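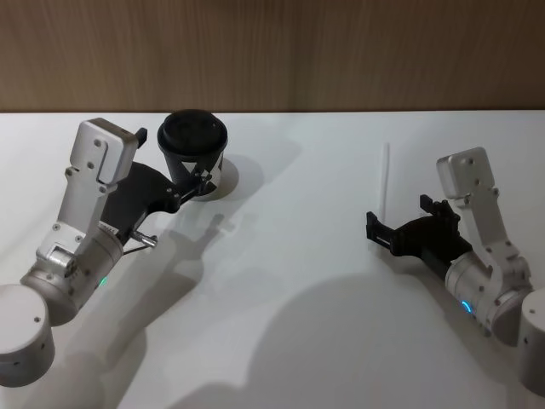
Figure 5. The cup-and-straw task seen from the head camera. The left gripper holds the lidded paper cup near its base; the right gripper is open beside the upright straw.

4.3 Putting a straw in a cup

Of all the tasks in our set, the cup and straw is the one we enjoyed most, and it taught us the most about what Hokell can do. The goal is simple to state. One arm steadies a lidded paper cup, the other picks up a straw, and the straw has to end up through the hole in the lid. Each half is easy alone. Doing both together is hard, as any small shift of the cup moves the target while the second arm is already on its way.

Figure 5 shows the two arms with the cup under control and the right gripper still empty. We call this the split state, and it matters a great deal for training. From here the left arm should do almost nothing, and a policy that treats both arms as one long action vector tends to let it drift. Hokell predicts a separate "hold" value for each arm at every step. When the value is high, the arm's last commanded pose is kept and only the grip force is updated. That is a tiny change in code, and we were delighted by how much it helped.

We trained on 841 demonstrations recorded by teleoperation with the Kaijage control rig. Each one was trimmed to begin when the first arm moved and to finish when both grippers were clear. We did not filter out clumsy attempts. Quite a few include a missed grasp followed by a second try, and we think these are worth keeping – the policy picks up the habit of backing off and trying again, which a set of perfect runs would never show it.

The baseline, Plorasex, uses the same image encoder and the same data but has no hold value. Both policies ran for 300 trials, with the starting positions of the cup and straw drawn from the same list. A trial counted as a success only if the straw was through the lid and the cup was still standing after both arms let go. Hokell succeeded in more trials than Plorasex, and the gap was widest when the straw started far from the cup and the left arm had longest to wait.

The failures are just as interesting. Hokell's most common mistake comes late: the straw meets the lid slightly off the hole and bends. The head camera sees the lid at an angle, and the right gripper often covers the hole during the last 15 mm of travel. A straw is also very thin in the image at our input size, so a small error in depth is hard to spot. Adding a wrist view should help a lot here, and we are eager to try it. Plorasex fails earlier, usually by tugging the cup sideways while the right arm is still reaching.

We repeated the comparison on the Carkard bench, where the lighting is softer and the arms cast fainter shadows on the table. The ranking of the two policies did not change. Grasping the straw did get a little more reliable for both, and Section 5 looks at whether shadows alone can explain that.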